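Conthorpe Court Education Group
Minutes of the spring meeting, Garnden Library, upper room

Present: Iida Pelkonen (chair), Ebbe Nygård, Wenche Strand, Linnea Sandberg (minutes)
Apologies: Sølve Løken

1. Minutes of the last meeting
Approved with one correction. Under item 4, "magistrate" shall be "retired magistrate".

2. School visits to the court
Ebbe reported that 228 pupils have visited the county court this school year, against 244 the year before. Two schools cancelled when the bus price went up. The court clerk has offered us a second visiting morning each month. Agreed to accept it from the autumn term.

3. Mock trial
Seven schools have signed up. Wenche has written a new case about a disputed will. Iida found the witness statements too long for the youngest class, and Wenche will shorten them. It was discussed if the pupils should draw lots for the part of judge. Ebbe was against it. No decision was made, and the question comes back next time.

4. Booklet on jury service
The text is ready, except for the page on who can be excused. Linnea has asked the court office twice and waits for the answer. Printing is moved until the page is confirmed.

5. Any other business
Wenche asked that the food waste after our open evenings goes in the small grey bin, and paper cups in the other one. 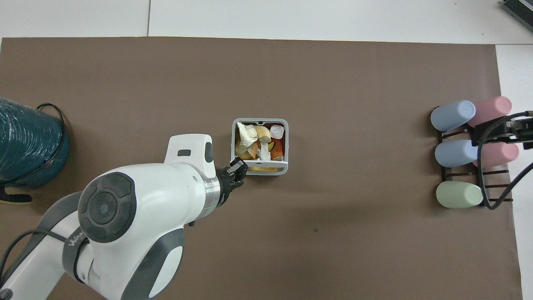 Clovbridge, June

Note added after the meeting: Sølve has read the minutes and agrees to speak to the teachers at Tangen about the mock trial. He wishes to have the shortened statements before he goes there. The next meeting starts at 18.30, same room.

L. Sandberg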